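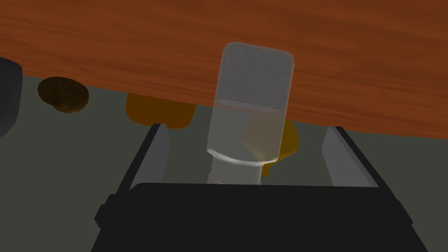

Cellville Household Water Use Diaries

README, last edited 18 July 2024

Contents of this folder

diaries.csv, one row per household per day
households.csv, one row per household
codes.txt, what the short codes in the "use" column stand for
notes_zz.txt, notes by Zihan Zeng on entries that were hard to read

What the data is

Households in Cellville were asked to write down how they used water at home during January: showers, dishes, laundry, drinking, plants, anything else they thought of. The diaries were kept on paper and typed up later. 307 households returned a diary we could use. The project was run out of the Cerer office, and the paper forms are still there.

I would call this a record of what people were willing to write down. Please keep that in mind before you quote it as a record of water use. A diary asks people to notice something they do without thinking, then to estimate it, then to admit it to a stranger. Each of those steps loses something, and I don't believe anyone who says they know how much.

Columns in diaries.csv

hh_id: household number, matches households.csv
day: day of the month
use: short code, see codes.txt
minutes: as written by the household, blank if not given
liters: as written by the household, blank if not given
meter: meter reading, where there was a meter and somebody read it
checked: 1 if a second person compared the row with the paper form

Known problems

The liters column is mostly guesswork. Very few people own anything that would tell them how much goes down the drain in a shower. A suspicious number of entries are exactly 100, and I doubt that many baths came out so even. If you average this column you will get a number, and the number will look fine in a chart. I still wouldn't use it.

Minutes are a little better. People round to fives and tens. Nearly all the long showers belong to teenagers, according to their parents, who filled in the forms.

Meter readings look like the solid part, and an earlier summary treated them that way. Some households read the meter in the morning and some at night, and the form never told them which. You can compare the first and last readings for one household. Comparing one day with the next is asking for trouble.

Drinking water is badly undercounted. Tap water at meals got written down, a glass in the middle of the night didn't. Store-bought water has the code DB, but the form didn't say whether to include it, so a missing DB row tells you nothing.

The Jonden Street households got an older version of the form that had no line for outdoor use. Their outdoor rows are blank. Blank does not mean zero, and anyone who fills those cells with zeros is making data up.

Households 2 and 22 may be the same household under two numbers. The handwriting looks alike to me. Zihan disagrees, so both are still in.

Who is in it

People who answered a letter and then kept at a chore for a month. That leaves out a lot of Cellville. Renters are thin on the ground. The "income" column in households.csv was optional and it shows.

The Fan comparison

An older report set these diaries beside the ones from Fan and found that Cellville households use less water. The Fan diaries were kept in summer. I have taken the comparison table out of this folder. If you have a copy, I'd leave it alone.

What you could use it for

Times of day for laundry and dishes look believable. So does the order in which people do things in the morning. It could also be handy for anyone who wants to see how a paper diary goes wrong.

Corrections

Send them to Zihan Zeng with the household number and the day. Corrections that come without a reason won't be made. Rows changed after checking have their "checked" value set back to 0 until someone looks at the paper again.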